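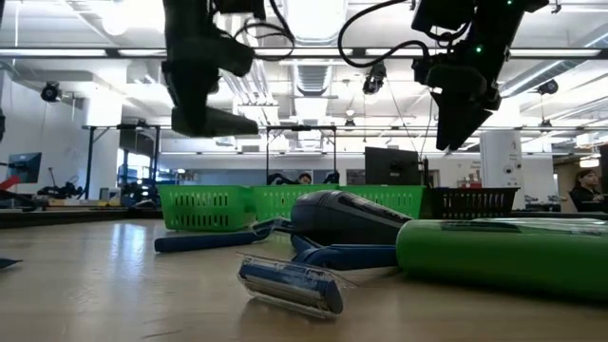

What does the Kirkley grant pay for?

It pays for the purchase, storage and distribution of basic hygiene supplies to people in short-term housing in Long and Flurniston, along with the stock records needed to account for them.

Interim progress report, 25 September 2026
Prepared by Zixuan Hou

1. Distribution

Both sites were open for the whole reporting period. Long issued 100 kits and Flurniston issued 40. The lower figure at Flurniston reflects the late signing of the storage agreement, reported previously. Kits are issued on request at the front desk and entered in the log by date and kit type. Names are not recorded.

Requests for single items are now logged separately from requests for full kits. Under the old method a resident who needed only a toothbrush was given a full kit, and the unused contents could not be returned to stock. The revised log went into use at Long in August and at Flurniston shortly afterward.

2. Purchasing

Razors, shaving products and toothpaste are bought by the case. Soap is bought through the same supplier under a separate order line. Lihua Qin has renegotiated delivery terms so that partial cases can be sent to Flurniston directly, which removes one transfer between sites. Unit prices are unchanged. One delivery of shampoo was refused for damaged caps and was replaced at no charge.
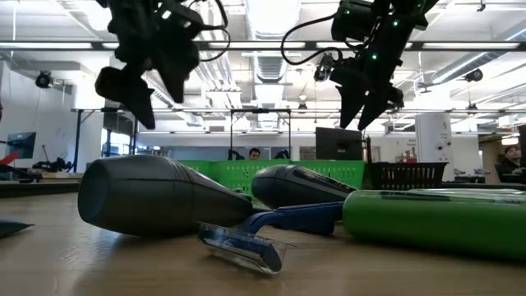 Figure 2. Assorted items on a wooden tabletop.

3. Stock records

Stock is held in the Burano database. Kamil Trnka completed the import of the paper records and found two discrepancies, both in the soap line. One was a duplicate entry. The other remains open and will be resolved at the next physical count.

Expiration dates are now a required field for toothpaste and sunscreen. Items without a printed date are given the date of receipt.

4. Staffing and budget

Vy Tiêu has taken over the Flurniston front desk. Xinyi Wei continues at Long. Spending on supplies is within the approved budget. Freight is over its line because of the additional deliveries, and we request permission to move unspent training funds to cover the difference.

5. Next period

Complete the physical count at both sites. Close the open soap discrepancy. Submit the freight reallocation form with supporting invoices. Review the single-item log and adjust the reorder levels for razors and toothbrushes.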